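Unit 6: Planning and Budgeting for a Robotic Work Cell
Course notes, Industrial Equipment Planning
Instructor: Tetsuya Minami
Revised 10/14/23

Required reading before class: the Workville plant file, sections on floor layout and current staffing.

6.1 Scope of the purchase

A request for a robotic cell must cover more than the arm. Students should list the arm, the controller, the gripper, the mounting base, guarding, software licenses, installation, and training as separate lines. Quotes that combine several of these into a single price are to be returned to the vendor for a breakdown. In the Workville case, the Vonberg quote lists the gripper separately and the Seol quote does not, so the two totals cannot be compared as submitted.

6.2 Simulation before commitment

Simulation is a planning expense and belongs in the budget for the first phase. A buyer can try different finger widths, part spacings, and approach angles in software before any hardware is ordered. Simple colored blocks usually stand in for the parts at this stage.

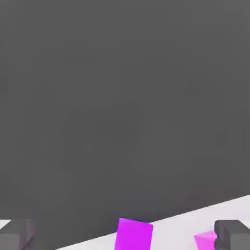
The license term should match the length of the study. Workville needed the software for 31 weeks and paid for a full year, a cost that appears in the case budget under "Other." Students will move it to the correct line in the exercise below.

Simulation results do not replace an acceptance test. The purchase agreement should state the parts to be used, the number of trial picks, and the success rate required before final payment. For this course, assume 100 trial picks per part type.

6.3 Payment schedule

The Tistis proposal asks for 80 percent of the price at delivery and the remainder after acceptance. Consider whether this leaves the buyer enough leverage if the cell fails its test. An alternate schedule should be included in your written answer.

6.4 Exercise

Prepare a one-page budget for the Workville cell using all three vendor quotes. Show one-time and yearly costs in separate columns. State every assumption about maintenance, spare fingers, and operator training. Submissions without a stated source for each price will be returned ungraded.

Next unit: leasing, depreciation, and resale value.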